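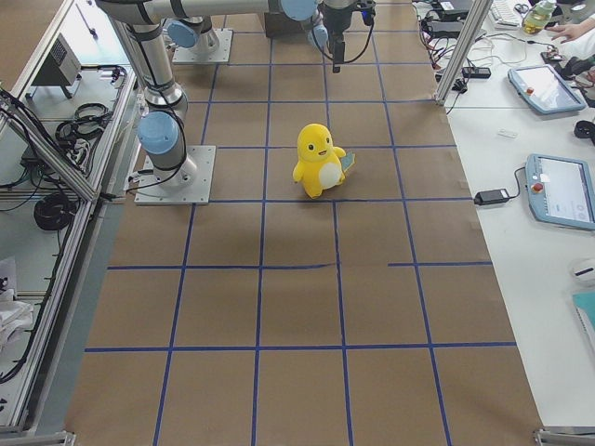 **Clostdale Craft Club, Toledo branch**

## Genuvbridge kraft paper roll, 30 in. wide

We bought 2 rolls in December and are well into the second. The paper is heavy enough for pattern drafting and takes pencil without tearing. Painter's tape holds fine on it. It does crease if you fold it, and the creases stay. The cardboard core is weak and ours got crushed in the closet. The Lalterura roll is cheaper but too thin for marker. I would buy this one again.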